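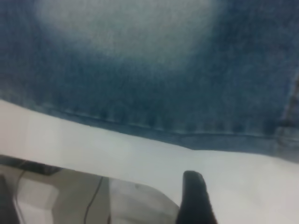 Pull-on jeans: sorting and folding

Tastardale Clothing Room, notes and gallery
Posted May 28, 2024

Denim takes up more shelf space than anything else in the clothing room, and the pull-on styles are the ones that get returned to the pile most often. They don't stack like ordinary jeans. The gathered elastic makes one end thicker than the other, and a stack of them leans to the side and then slides off the shelf.

We went through the whole denim section in May. What follows are a few notes on how we look a pair over and how we fold it. The notes are meant for anyone taking a shift at the Tastardale room, but they should work at home too.

Looking over the denim

Start with the hems. Run a thumb along the fold and feel for places where the stitching has come loose. Puckering next to the stitch line is normal on denim that has been washed many times and is no reason to set a pair aside. A hem that has dropped goes in the mending basket.

Fading is fine. Many jeans are sold with washed-out patches to begin with, and it is hard to tell a factory fade from an honest one. We only pull a pair for thin spots, where the cloth feels soft and you can see light through it. Check the knees and the seat.

Next come the pockets. Put a hand in each one, all the way to the corners. In the May sort we found 26 cents, a bus transfer and a great many tissues. Then look at the corners of the back pockets from the outside, where the stitching takes the most strain.
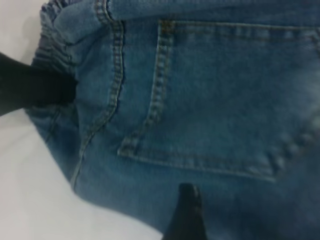 Double rows of tan stitching make this check easy, as a missing stitch shows up right away against blue. On dark thread you have to look closer. If one row has gone and the other is holding, the pair can still go out, but put a pin in it and tell whoever has the mending basket that week.

Elastic gets a stretch test. Pull it gently to its full width and let go. It should come back flat and even. If it stays wavy, or if you can hear the old elastic crackle, it needs replacing. We keep a roll of Wallivis elastic in the second drawer, and there is a Saarinen bodkin in the tin with the safety pins. Please put the bodkin back in the tin. We have bought 2 this year already.

Folding

Clear the table first and wipe it down. Lay the pants out flat, smooth the legs with your palms, and bring one leg over the other so the side seams meet. Don't try to press the gathers flat. Let the elastic sit the way it wants to and work the creases toward the thick end.

A lengthwise fold is enough for the sorting table. The second fold, into thirds, is done at the shelf. Alternate the direction of each pair as you stack, and stop at 5. Taller stacks tip over as soon as someone takes a pair from the middle, and they always take it from the middle.

Pairs with printed pictures on them get the same fold, but we try to leave part of the print showing. Kids look for the picture before they look at anything else — a cartoon on the outside of the fold saves a lot of unfolding. Keep prints away from a hot iron. Turn the pants inside out if they have to be pressed at all. 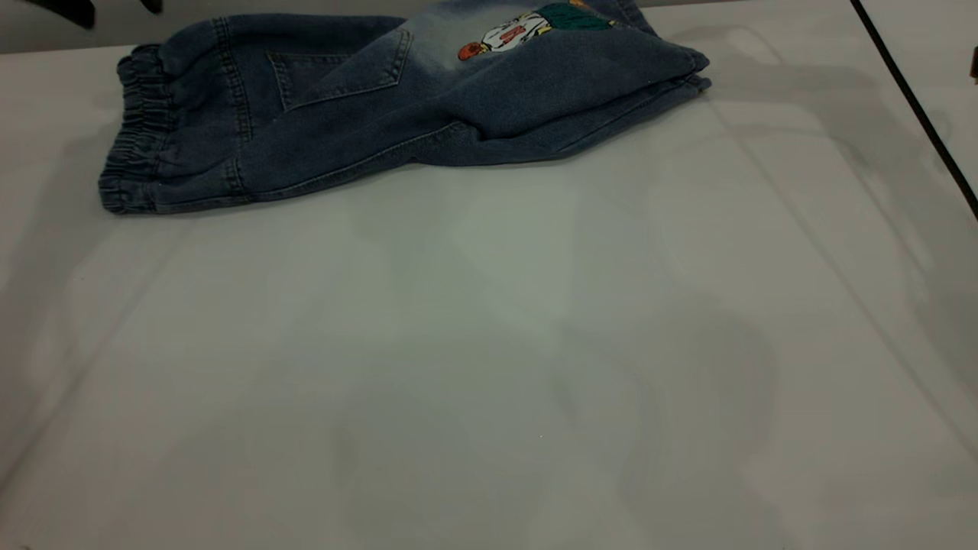
Labels and bins

Size tags go on the outside of the fold with a plastic clip. Do not pin through elastic. If the printed size has worn off, measure across the waist unstretched and use the chart taped inside the cabinet door.

Folded denim goes in the gray Akoder bins, which hold 50 pairs of the smaller sizes if the stacks are alternated. Larger sizes stay on the open shelf by the window. Anything with a pin in it goes in the mending basket and does not get a tag yet.

The next full sort is planned for September, before the fall hand-out. Coats and snow pants will be done at the same time, and the shelf by the window will need to be cleared for them.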